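Chapter 6
Planning for Cloth

The planners in Chapters 4 and 5 assumed that an object keeps its shape. A box has six numbers for its pose, and once the camera has found them the rest is geometry. A garment has no such short description. Its sleeves can lie on top of its body, under it, or off the side of the table, and each case calls for a different grasp.

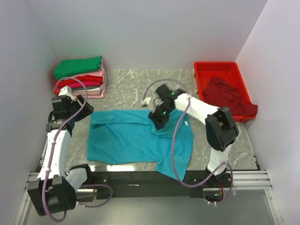
A folding program therefore needs three parts. The perception module labels each pixel as fabric or background and proposes grasp points. The planner picks the next fold from a small set of actions. The controller moves both arms along paths that keep the fabric from stretching too far.

We use the Vomley data set throughout, which holds 3,850 recorded folds. Section 6.2 trains a grasp detector on 590 of them.
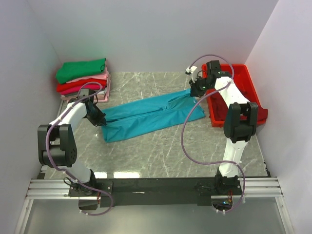 Two-arm motion brings in a new constraint. When both grippers hold the same piece of cloth, the distance between them has an upper limit set by the garment, and the planner must check it at every step of the path. Section 6.3 adds this check to the code from Chapter 5. Readers who skipped the exercises there should install the Ginham library before going on.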